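发件人：Boris Krajčí
收件人：慢递交换邮件列表
主题：Re: 秋季零食交换，盒子怎么装、信怎么写

各位好！

昨晚把大家的来信从头读到尾，读到半夜，越读越兴奋，今天一早就坐下来回。先回阿芩的几个问题，后面是我自己的一点经验，最后有几件要大家确认的事。

阿芩写道：
> 我是第一次参加，想问得笨一点请别笑。
> 一，预算到底算不算邮费？去年的帖子里两种说法都有。
> 二，可以寄自己做的东西吗？我妈做的芝麻糖真的很好吃。
> 三，信要写多长？我怕写得太少显得敷衍，又怕写多了对方看不完。
> 四，对方如果在 Hatdale 那边，路上要走多久？巧克力会不会化？
> 另外盒子有没有规定的尺寸，我家里只有鞋盒。

一点都不笨，每年都有人问，去年的帖子乱成那样主要怪我。

预算不算邮费。盒子里的东西加起来不超过156块，邮费各付各的。有人觉得156这个数很怪，来历其实很无聊：第一年我和 Gajdoš 两家店的老顾客互换，我把自己那盒的小票加起来正好是这个数，写进了第一封邮件，后来就一直没改。想少花完全可以，我收到过最喜欢的一盒大概连一半都没用到，里面全是寄件人从小吃到大的那种便宜话梅和锅巴，每一样旁边都夹了张小纸条，写着是在哪条街的哪家小铺买的。那家小铺我后来真去找过，没找着，倒是在隔壁吃了碗很好的馄饨！

自己做的东西：同城可以，跨城请不要。芝麻糖听起来太诱人了，如果抽到的人也在 Erdale，请务必放进去。跨城的话天气和路程都说不准，还是选带独立包装、印着日期的。日期请留出至少两个月，对方未必一拿到就吃，像我就会藏着，一藏藏到过年。

信的长度没有规定。我自己一般写600字，刚好是信纸的正反两面，写到背面最后一行就收笔。可是去年秋天我收到一封只有四行的，写的是对方在火车上看见一大片收割完的稻田，忽然想到要给一个陌生人寄栗子。我到现在还能背出来。所以真的，想到什么写什么。写字慢的、不爱写字的，画一张也行，剪报也行。有一位老朋友年年寄自己抄的歌词，字迹漂亮得我舍不得折。

路程：从 Erdale 到 Hatdale，平时四天，赶上放假就没准了。巧克力十月寄一般没事，我寄过三回都完好，夹心的那种要小心一点，正午别放在窗台上等快递员来取。

尺寸没有规定，鞋盒非常好，又结实又好叠。第二年我用的就是鞋盒，外面糊了一层旧地图。

再说说挑零食这件事，这是我一年里最喜欢的一个下午。我的办法是先不看对方的问卷，自己去逛一圈，看见喜欢的就记下来，回家再对着问卷划掉不合适的。先看问卷的话，我会满脑子都是“不吃辣、不吃花生”，逛起来缩手缩脚。Fonier 市场二楼靠楼梯的那一排散装铺子今年换了位置，搬到了卖茶叶的后面，别像我一样绕了两圈。那边的米通还是老样子，老板娘还是会多抓一把。旁边新开的一家卖海苔卷，有原味和一种酸酸的梅子味，我强烈推荐梅子味（原味也好，就是容易碎）。

搭配上，我喜欢一盒里有咸有甜，再有一样对方多半没吃过的。小包装比大包装好，对方可以今天拆一包、明天拆一包，一盒能高兴十天。有一年我收到整整一大袋瓜子，当然也很高兴，就是头一天晚上就嗑完了，嘴唇都麻了。

泡茶的朋友可以在盒子里加一小包茶，这个搭酥饼实在太好了。咖啡也行，请在信里注明是豆子还是粉。玻璃瓶装的酱我劝大家忍一忍，前年那瓶辣酱的故事老成员都记得，新成员可以去翻旧邮件，标题里有“抢救”两个字的那一串。

还有一句关于收到之后的。请在列表里说一声收到了，一句话就够。寄的人在那头天天惦记着呢，我每次寄出去都要去翻好几遍邮件。

礼盒和小包零食：

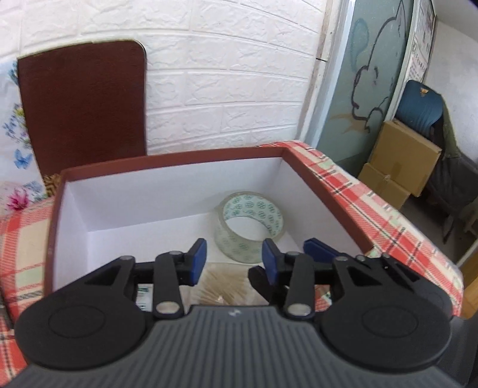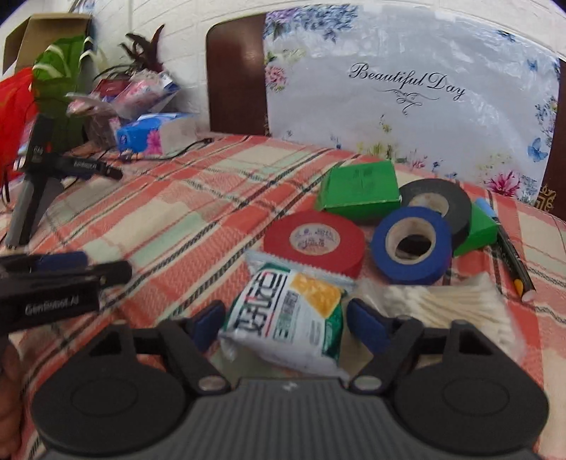

要请大家确认的事

一，地址。请在这个星期天之前把今年的收件地址单独发给我，不要回到列表里。搬过家的尤其请再看一遍门牌，去年有一盒在旧房东那里住了三个礼拜。

二，忌口。过敏的写在第一行，不爱吃的写在后面，两样请分开写。写“都可以”也行，但是写“都可以”的人会收到比较冒险的东西，丑话说在前头。

三，名额。目前报名的人里还缺一位愿意寄两盒的，好让人数凑成双。如果没有人，就我来，我是很乐意的，不过想先把机会让给别人，毕竟寄两盒就能收两盒！

四，抽签。还是老办法，名字写在纸条上，装进我那只茶叶罐，请 Gajdoš 店里当天上午来的头一位客人伸手抽。结果晚上十点前一个一个发到各人的邮箱。

阿芩，欢迎你来！芝麻糖的事我是认真的，就算抽不到同城，也请把做法发到列表里，我想知道糖要熬到什么颜色才下芝麻，我自己试了两次，一次太软粘牙，一次硬得拿菜刀都切不动。

有问题直接回这封就好，我这几天晚上都在。

Boris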